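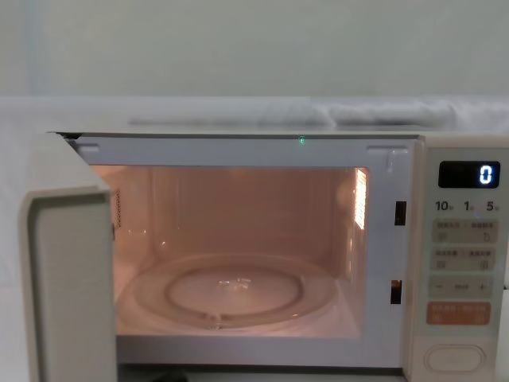
Ginevra Lombardi schrieb mir nach dem letzten Beitrag, der Vergleich der beiden Greifer sei wenig wert, solange ich nur Würfel und Becher greife. Ein flacher Glasteller in einem beleuchteten Garraum sage mehr über Backen und Kamera aus als jede Würfelreihe.

Der Einwand ist berechtigt. Die Mikrowelle ist deshalb jetzt Teil des Aufbaus. Aufgabe: Drehteller am Rand fassen, anheben, gerade herausziehen, ablegen. Die Tür bleibt offen, das Öffnen über die große Taste unten am Bedienfeld kommt später dran.

Verglichen habe ich den Parallelgreifer von Kobori und den Zweifinger von Vemo, beide am selben Arm, Steuerung Sanari, Firmware unverändert. Je Greifer 46 Versuche, zusammen also 92.

Kobori: 62 mm Öffnungsweite, starre Backen mit Silikonauflage. Der Tellerrand ist schmal und hochgezogen, die Backen müssen fast senkrecht dazu stehen. Bei schrägem Anfahren rutscht das Glas weg, bevor die Kraftschwelle erreicht ist. 31 Versuche erfolgreich.

Vemo: nachgiebige Finger, etwas breiter gebaut. Fasst den Rand auch bei schlechter Ausrichtung, stößt dafür links gern an die Wand mit dem Lüftungsgitter. Nach Verschieben des Anfahrpunkts um 15 mm nach rechts war das erledigt. 44 Versuche erfolgreich, die beiden Fehlversuche lagen vor der Korrektur.

Schwieriger als das Greifen ist das Sehen. Die Lampe sitzt rechts hinter feinen Lamellen und blendet auf die Rückwand, dazu kommen Spiegelungen der Garraumkanten. Mit automatischer Belichtung regelt die Kamera auf die Lampe, der Tellerrand verliert Kontrast, und die Tiefenkarte hat an der Stelle ein Loch. Transparentes Glas macht es nicht besser. Ich belichte jetzt fest und suche im Farbbild nach der Ellipse des Außenrands. Die Höhe kommt aus einer einmaligen Messung am Garraumboden. Unelegant, aber stabil.

Die Auswertung läuft mit Plinesance, der Datensatz umfasst 3922 Einzelbilder. Offen ist noch der innere Ring des Tellers, den die Ellipsensuche gelegentlich für den Außenrand hält. Ein Mindestradius hilft, muss aber bei jeder neuen Kameraposition nachgezogen werden.

Der Kobori bekommt im August schmalere Backen, dann wiederhole ich seine Reihe.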